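Section 4: Setting Up Your First Book in Midell

You have a finished manuscript, and now comes the fun part! Midell takes your text file and turns it into pages ready for the printer and a file ready for e-readers. Give yourself an afternoon for a first novel. By the second one you'll fly through it.

Before you start
Save your manuscript as one document, with every chapter in it. Midell can join separate chapter files, but the scene breaks sometimes go missing at the joins, and hunting them down is slow work.

4.1 Import the manuscript

1. Open Midell and choose New Book.
2. Type the title and the author name exactly as you want them on the title page. Pen names go here too.
3. Choose Import and pick your file. A long novel (anything over 400 pages) may sit at the same point on the progress bar for a while. Let it run.
4. When the chapter list opens, read down it from top to bottom. Each chapter should appear once.

Note: If a chapter is missing, its heading was probably typed in bold instead of being marked as a heading. Go back to your document, mark it, and import again. Your title and author name will still be there. 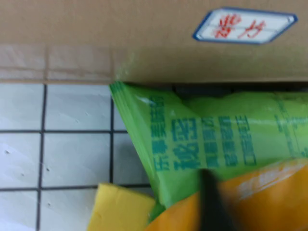
5. Select Front Matter and add your dedication, copyright page and, if you write a series, the list of your other books. Series readers love that list, so keep it in reading order!

4.2 Choose a page style

Midell comes with 19 page styles, and trying them on your own words is a treat. Andine is the one we reach for with historical romance: generous margins, a soft ornament at each scene break, and drop capitals that look lovely at a chapter opening. Sirkton is plainer and fits more words on the page, so it's a good match for a long saga.

1. Select Styles, then click any name to preview it.
2. Turn to a page with plenty of dialogue. Short lines show up awkward spacing faster than anything else.
3. Click Apply.

Caution: Applying a new style removes any line breaks you added by hand. Settle on the style first and do your fine tuning afterward. 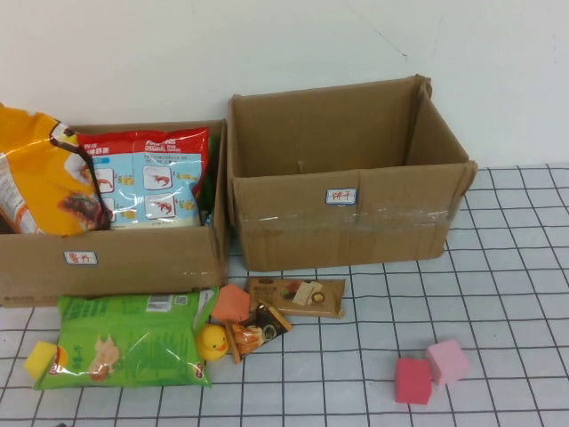

Böttcher Author Tools | Documentation Team

4.3 Check the back cover text

1. Select Cover, then Back.
2. Paste in your blurb. The box holds 3,000 characters, spaces included, but a good blurb is usually far shorter.
3. If the counter turns red, trim until it goes black again. A blurb of 3,717 characters, for instance, will be saved as a draft but left off the cover.
4. Choose Proof to make a full copy of the book, cover and all, and read it through on paper if you can.

Note: Proofs carry a gray watermark. It goes away when you choose Final Export, covered in Section 5.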